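Open Evening at the Mosoti Workshop

I went for the sandwiches. Ballent had promised sandwiches in the invitation, in a larger font than the word "robotics," and I am a person who can be reached that way. There were sandwiches. There was also a staircase of 60 steps, which did not get a mention in any font.

The Mosoti workshop is on the top floor of the old Gulow building, up where the heating gives out. It opens to the public twice a year, once in May and once whenever Victor Barasa can be talked into it. Victor runs the place and gave the tour himself, walking backward the whole way like a campus guide, and he only hit one filing cabinet.

I'd expected something along the lines of a car factory, with sparks. The evening's main attraction was a small wooden cube on a piece of cardboard. About that cube I now have opinions. A dozen grown adults stood in their coats and watched it, and when the man next to me unwrapped a cough drop he got a look from his own wife.

Photos from the bench are below, then some from the rest of the evening in words only, as my phone gave up before dessert.

At the bench

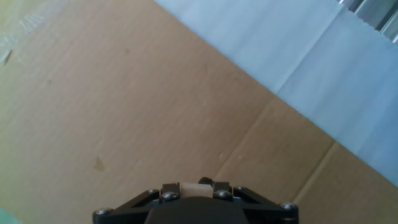
Bare cardboard and an empty gripper. I've had Mondays like it.
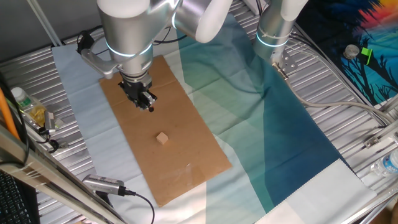
The star of the show, with its corners pointing up and down and an arm several hundred times its size leaning over it. The blue rings glow very nicely.
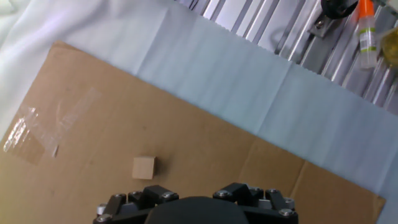 The cube again, from the gripper's side of things. Packing tape at left, for those of us who find tape reassuring.

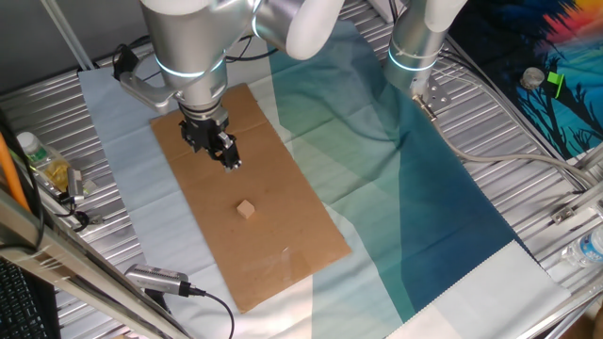

Still not touching. I'd also like to credit whoever chose the cloth.

The talk

Next door there were folding chairs and a slide show. Victor talked for most of an hour about Plulten, the workshop's own software, and why picking up a small object is a harder problem than it looks to anyone who has been doing it since infancy. He was good on this. He asked the front row to close their eyes and pick up a pencil, and one woman picked up his glasses.

He said the group had made 700 attempts at one particular task over the winter, and somebody asked how many had worked. Victor said that was an excellent question and moved to the next slide — which was a pie chart with no labels. I liked him a great deal after that.

Questions from the floor

A boy of maybe nine wanted to know if the robot could be taught to clean a bedroom. Victor asked how bad the bedroom was. The boy's mother answered, at length, and Victor said they'd need more funding.

The other questions were mostly about jobs, electricity bills and whether the arms ever get tired. Mine was about the second tray of sandwiches.

Getting there, if you're tempted

The next open evening will be on a Tuesday, starting at six. Use the side door on the courtyard; the front one has a very convincing handle and doesn't open. Entry is free, but they ask you to put your name down with Ballent beforehand so they can work out the catering. Wear a sweater. The egg salad goes first, and the two of us who knew that were standing by the table when the lid came off.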